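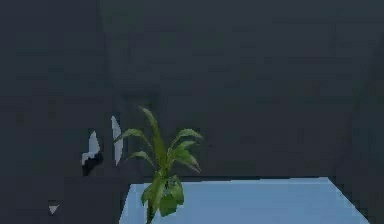 4.2 Comparing gripper controllers on plants in simulation

Figure 3. Simulated view from the plant task. The two pale finger pads are to the left of the leaves, with the light blue tabletop behind the stem.

We compared two controllers for the same parallel gripper. The first, Mastov, closes the fingers at a fixed speed and stops when the force on either pad passes a threshold. The second, Ovska, slows the fingers as they near the target and corrects the wrist position on every control step. Both were given the same arm model, the same camera input and the same start poses. Neither was tuned on plants before the test. The settings were those used for the rigid objects in Section 4.1, and they were frozen in October.

The task is to bring the open gripper in from the side, place the fingers on either side of the stem and close without bending it past a set limit. Leaves make this harder than the rigid objects do. They hide the stem from some angles, and a finger that brushes one leaf can push several others into the camera's view. In Figure 3 the long upper leaves fan out toward the right finger pad, while the stem runs down to the bottom of the image. A controller that steers toward the nearest green region will tend to go for a leaf in a view like this.

We ran 868 trials, split evenly between the controllers. Plant rotation and start pose were drawn at random, and each draw was used once with each controller. A trial ended when the fingers closed, when the stem limit was passed, or after 200 control steps.

Mastov was faster but failed more often. Most of its failures came from early contact with a leaf, which set off the force threshold before the fingers had reached the stem. Raising the threshold removed many of these stops and led to more bent stems, so we kept the original value. Ovska had fewer early stops. Its usual failure was running out of steps - the wrist kept correcting as the leaves moved, and the fingers never closed.

Image quality also played a part. The dark gray gripper body is hard to separate from the dark gray room, and only the finger pads stand out well. The tracker described by Haugland, which both controllers use, relies on the pads alone and was not much affected. An earlier version that fit the outline of the whole gripper lost it often enough that we dropped it from the comparison.

All results in this section are from simulation. Tests on the Bråten arm with potted plants are covered in Section 5.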